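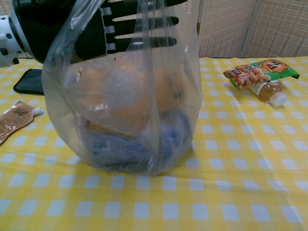
Plastic carrier bag

Reading time: 7 min

A plastic carrier bag is a thin-walled flexible container, open at the top and usually fitted with handles, used to carry goods by hand over short distances. Most are made of polyethylene film. The term covers the light bags given out at checkouts and market stalls as well as heavier reusable types. Bags without handles, such as produce bags on a roll, are normally classed separately, although the film and the sealing methods are much the same.

Materials

High-density polyethylene (HDPE) is the usual material for light grocery bags. It is stiff for its thickness, makes a crackling sound when handled, and has a hazy appearance when no pigment is added. Low-density polyethylene (LDPE) and linear low-density polyethylene (LLDPE) are softer, glossier and more stretchable, and are used for boutique bags and thicker reusable bags. Blends of the three are common.

Film thickness is given in micrometers, or in the United States in mils, one mil being one thousandth of an inch. Light checkout bags are commonly between 10 and 20 micrometers thick. Reusable film bags are several times thicker, and the minimum is often fixed by local law.

Additives include titanium dioxide for whiteness, colored pigments, chalk as a filler, slip agents that let the layers slide apart, and antistatic agents. Unpigmented film is translucent. Light scatters at the surface and within the crystalline structure of the polymer, so that an object pressed against the film shows its color and outline fairly well, while one lying a short distance behind it is blurred. Creases in the film reflect light strongly and can hide part of the contents.

Construction

The film is made by blown extrusion. Molten polymer is forced through a ring-shaped die and inflated with air to form a continuous tube, which is cooled, flattened between rollers and wound. The tube is later passed through a bag machine that seals and cuts it to length.

The T-shirt bag, known in some countries as a vest bag, is the most common form. The flattened tube is folded inward along both sides to make gussets, sealed across the top and bottom, and punched at the top with a U-shaped cut. The cut leaves the mouth and two looped handles, each made of several layers of film. Because the handles and body are one piece, no joint has to carry the load at the handle itself.

Other forms include:

Die-cut handle bag. An oval hole is punched through both walls below the top edge, often with a reinforcing patch.
Soft-loop bag. Separate strips of film are welded inside the mouth.
Drawstring bag. A cord or tape runs in a hem around the mouth.
Wave-top bag. The top edge is cut in a curve and the ends are tied together after filling.

Behavior under load

When a T-shirt bag is lifted by its handles, the upper part of the film is pulled upward and inward, closing the mouth partway. Vertical folds form between the handles and the widest part of the contents. The bottom takes a rounded shape set by whatever rests there. If the bag is raised only slightly, the table or floor still bears part of the weight and the lower film stays slack.

Film drawn in one direction during extrusion is stronger along that direction than across it. A small puncture may therefore grow into a long vertical split. The usual points of failure are the base of the handle, where the punched curve concentrates stress, the bottom seal, and any place where a hard corner presses outward.

Handle width affects comfort more than strength. Under load the layers gather into a narrow cord, and the pressure on the fingers rises. Spreading the loop over several fingers, or over a rigid carrier grip, lowers it. The first Plevent grip, designed by Reijo Ikonen, was a hooked plastic bar 37 millimeters deep with a shallow groove for each handle. A later version had a closed loop to keep the handles from slipping off when the bag was set down.

Capacity and testing

Manufacturers state capacity by volume, by load, or by flat dimensions. Flat dimensions are given as width, gusset and height, with height measured to the top of the handles. A bag listed at 430 millimeters wide with the gussets opened and 539 millimeters high is a mid-sized grocery bag, and its usable height is considerably less than the listed figure.

Three kinds of test are in general use. In a static test the bag is filled with a set mass and hung for a fixed time. In a jog test it is moved up and down mechanically to imitate walking. In a drop test the filled bag falls from a set height onto a flat plate. Dry granular material is the usual fill, because it spreads evenly and has no corners, and results obtained with it tend to overstate performance with boxed goods.

A study at the Trirkalby packaging laboratory, led by Merja Räsänen, compared granular fill with mixed household loads. It covered 2491 light HDPE bags of one pattern. Handle failures were the largest group with granular fill. With mixed loads, side punctures were the largest group, and most of them began at the corner of a carton. Valtteri Halonen later repeated the drop series with the cartons placed flat on the bottom and recorded fewer punctures. Neither series included wet or chilled goods.

Packing

The general rule is to place heavy, flat and firm items at the bottom and light or easily bruised items at the top. Folded or crumpled cloth is sometimes laid in first. It fills the bottom corners, spreads the load of the items above and reduces contact between hard goods and the film.

Round fruit such as oranges, apples and onions tends to roll toward the lowest point of a bag and settle in contact. Oranges resist bruising better than most fruit and can carry a modest load, but they are normally placed above textiles and packaged goods. Small surface marks on the peel are common and do not affect the flesh. Soft fruit, bread and eggs are carried separately or placed last.

Flat articles such as wallets, pouches and folded mats are poorly suited to the outer wall of a light bag. Stiff edges stretch the film, and a flat article standing upright slides down between the other contents and is hard to find by touch.

Anneli Kuusisto's handbook of household packing, issued by Savolainen, distinguishes three states of filling. A bag is "low" when the contents lie below the widest part, "full" when they reach the base of the handles, and "crowned" when they stand above it. The handbook advises against carrying a crowned bag by one handle, as the mouth opens and the contents shift toward the free side.

Unpacking

Light film bags do not stand unsupported. When the handles are released the walls fold over the contents, and round items near the top may roll out. On a table the bag is usually kept upright by holding one handle while the other hand empties it, or is laid on its side and drawn back off the contents. A cloth table covering gives more grip than a bare varnished surface. It can also be dragged along with the bag, which shows as slanting creases in the cloth.

Storage of produce

Polyethylene film passes water vapor slowly. Fruit left in a closed bag at room temperature raises the humidity inside, and droplets may form on the film. Citrus keeps for a shorter time under these conditions because mold spreads readily between fruits that touch. An open bag, a perforated bag or a net is preferred for storage beyond a day or two. In a refrigerator, moderate humidity is useful, and a loosely folded bag is satisfactory.

Reuse

Common second uses are as liners for small waste bins, as wrapping for shoes or damp clothing in luggage, and as padding. A bag intended for food should not be reused for food after it has held raw meat, cleaning products or soil. Light bags can be wiped clean but rarely survive machine washing.

Several folding methods exist for storage. The triangular fold starts with the bag pressed flat and folded lengthwise into a strip, which is then turned over on itself at an angle until only the handles remain, and these are tucked in. The roll method winds the strip around two fingers. The Rumorier dispenser, a wall-mounted tube open at both ends, takes unfolded bags pushed in at the top and releases them one at a time at the bottom. It holds about 37 light bags.

Disposal

Polyethylene film is recyclable, but it is seldom accepted in mixed household collection, where it wraps around the shafts of sorting equipment. Separate drop-off bins at stores are the more common route. Film for recycling should be empty, dry and free of paper receipts. Bags marked as compostable are made from different polymers and are kept apart from polyethylene, as small amounts weaken the recycled product.

Restrictions on light carrier bags take the form of charges, minimum thickness rules or outright bans. Handleless produce bags are often exempt.

See also

Blown film extrusion
Mesh bag
Paper bag
Shopping basket
Tote bag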